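**Endadico presenta Nalus, una guía técnica para ordenar la encimera durante la preparación de alimentos**

*Kulville, 2020-10-25*
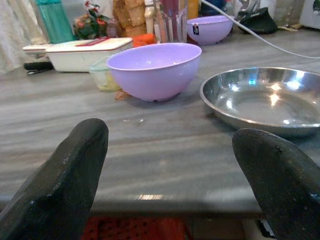
Endadico publica hoy Nalus, un documento de referencia sobre la disposición de cuencos, platos y recipientes con tapa en encimeras domésticas de piedra. La guía se dirige a escuelas de cocina, proyectistas de mobiliario y particulares, y recoge los resultados de un estudio iniciado en febrero con 400 sesiones de preparación en cocinas particulares.

El trabajo parte de una situación habitual: un cuenco grande de plástico, un plato de acero inoxidable y varios recipientes comparten una superficie que también debe servir para cortar, mezclar y limpiar. Nalus clasifica estos elementos según la frecuencia de uso en cada fase y asigna a cada grupo una franja de la encimera.

## Contenido de la guía

El documento se organiza en 12 fichas. Las principales indicaciones son las siguientes:

- **Franja central.** Reservada al cuenco de mezcla. Se recomienda un modelo hondo, de borde redondeado y de color distinto al de la encimera, para distinguir bien su contorno sobre mármol gris veteado.
- **Franja lateral.** Destinada a platos llanos de acero con reborde ancho, donde se deposita el ingrediente ya cortado.
- **Franja posterior.** Ocupada por recipientes transparentes y cajas con tapa que no se abren en cada operación.
- **Borde frontal.** Libre de menaje. En esta zona se acumulan migas y restos de piel de cebolla, que conviene retirar en seco antes de pasar el paño.

Para encimeras de menos de 2 metros, la guía propone una variante de dos franjas – central y posterior – con el plato apoyado junto al cuenco.

## Limpieza de superficies de mármol

Una ficha específica trata el mantenimiento del mármol. El procedimiento consta de tres pasos: recogida de partículas sólidas, lavado con jabón neutro y secado inmediato. Se desaconsejan el vinagre, el zumo de limón y los estropajos abrasivos. Los cuencos deben levantarse para limpiar la zona de apoyo; arrastrarlos con restos debajo puede rayar el pulido.

«En las sesiones, la mayor parte de los desplazamientos innecesarios se debía a recipientes cerrados colocados delante de los abiertos», señala Rohani Tarigan, responsable técnica de la guía. «Cambiar ese orden no exige comprar nada. La ficha 3 explica cómo hacerlo con el menaje disponible».

## Disponibilidad

La revisión de las fichas de materiales ha corrido a cargo del estudio Van der Linden. Nalus se distribuye en formato impreso y en PDF, en español. Los centros de formación pueden solicitar ejemplares para el aula a través del departamento de publicaciones de Endadico en Kulville. Las plantillas de medición se entregan por separado – a escala natural – y admiten encimeras rectas y en ángulo.

**Contacto de prensa:** Endadico, departamento de publicaciones, Kulville.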